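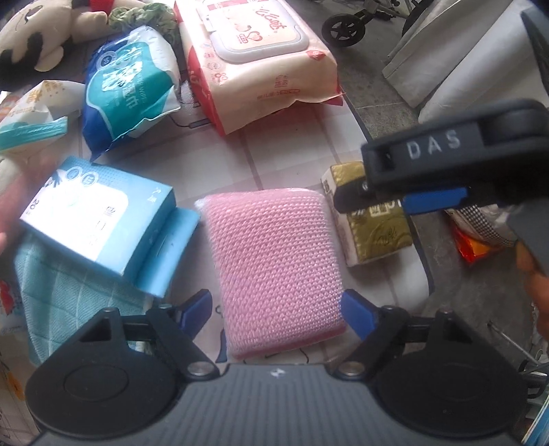 4.2 First practice pick

Now the fun part — your Vonton hand gripper gets to grab something!

1. Lay a soft item, such as a kitchen sponge, flat on the table.
2. Bring both finger pads down beside it.
3. Squeeze slowly until the pads touch, then hold for 2 seconds.
4. Lift, move it over and let go. Repeat 5 times.

Note: Packs of wipes and tissues make great second picks. They give a little, and you'll feel it right away.

Caution: Keep fingers clear of the linkages, and don't lift anything over 226 g.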